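Small claims against an online seller who says I agreed to arbitration. Is it worth to go?

Posted by gruris_reader, 20 November 2022

Hello everybody. I try to explain my case in good order, please be patient with my English.

In May I ordered some household things from an online shop called Amesar. The total was $776, paid with my debit card. Part of the order came after two weeks, the rest never came. Amesar says that the carrier, Flaven, delivered both boxes. Flaven says it has a scan for one box only, and they sent me this in an email. I have that email and I printed it.

I wrote to Amesar many times. First they promised a refund, then they offered me a store credit of $100, and then they stopped to answer. My bank refused the dispute, they told me I was too late with it.
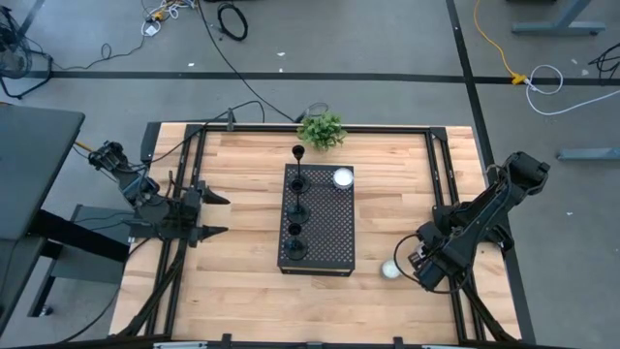
So I want to file in small claims court in my county. I already looked at the form and it does not seem difficult. The filing fee where I live is $74. But last week I sent Amesar a letter that I will file, and suddenly they did answer. They say that when I made my account I accepted the terms, and in the terms there is an arbitration clause, so I am "not permitted to go to any court." They also say I should pay their lawyer if I lose.

I have three things I want to understand:

Is it true that the arbitration clause stops small claims too?

Do I sue Amesar, or Flaven, or both together?

If they do not come to the hearing, do I win automatically?

I do not want to pay a lawyer for this amount. I am working in the mornings, so I would also like to know if one can ask for an afternoon hearing. Thank you in advance to all who read this.

Posted by tyagi_street

I am not a lawyer, but I did two small claims cases as plaintiff and I won one of them.

First, read the terms yourself and do not trust what customer service writes. Look for the word "arbitration" and read the whole section, also the boring part at the end. Very many of these clauses have an exception for small claims court. It is usually one sentence, something like "either party may bring an individual claim in small claims court." If you find this sentence, print the page and bring it with you. Be careful also about the version. What matters is usually the version you accepted when you ordered, and companies change the terms often. You can look if an old copy of the page is saved in a web archive.

If there is no exception, it becomes more difficult. They can ask the judge to send the case to arbitration, but they have to ask for it. It does not happen by itself only because they wrote you an email. In some cases the company must pay most of the arbitration fees for a consumer, so read this part also.

About their lawyer: in small claims each side normally pays its own costs, and in some states lawyers are not even allowed to speak at the hearing. But there are exceptions, and a contract can say something about fees, so check it for your state. The winner can often get the filing fee back.

About who to sue: your contract is with the seller. The seller hired Flaven, you did not. I would name Amesar and use the Flaven email as evidence. You must find the correct legal name of the company, this was my mistake in the case I lost. The name on the website is frequently not the registered name. Search in the business register of the Secretary of State, and there you find also the registered agent, the person or office that receives the court papers. 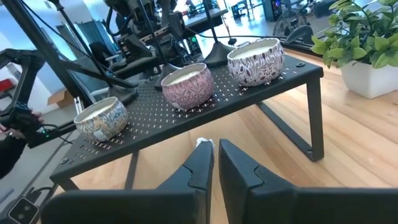 Then make a short timeline on one page, with the date of the order, the date of the payment, the promise of refund and your last letter. Bring 3 copies of everything — one for the judge, one for the other side and one for you. My judge looked at the timeline and at almost nothing else.

If nobody comes for Amesar, it is called a default judgment. It is not completely automatic. The judge will still ask if they were served correctly, and will want to see some proof of the amount. And please remember that a judgment is a paper, the collecting of the money is your own work afterward.

Posted by no_fees_please

Just file it. They are only trying to scare you. My cousin did the same with a mattress shop and they paid before the hearing.

Posted by second_floor_left

I agree mostly with the long answer above. I would add that the court clerk can not give you legal advice, but the clerk can tell you about the procedure, and this includes the hearing times. In my county there was an evening session once a month and I found out only because I asked at the window. Many courts have also a free self-help desk, and they looked through my form before I paid.

One more point. Do not accept the store credit now, and do not click on anything where it says "resolved." They could say later that you settled. And deduct the value of the things you did receive. If you ask for the full $776 while part of the order is in your home, the judge will notice.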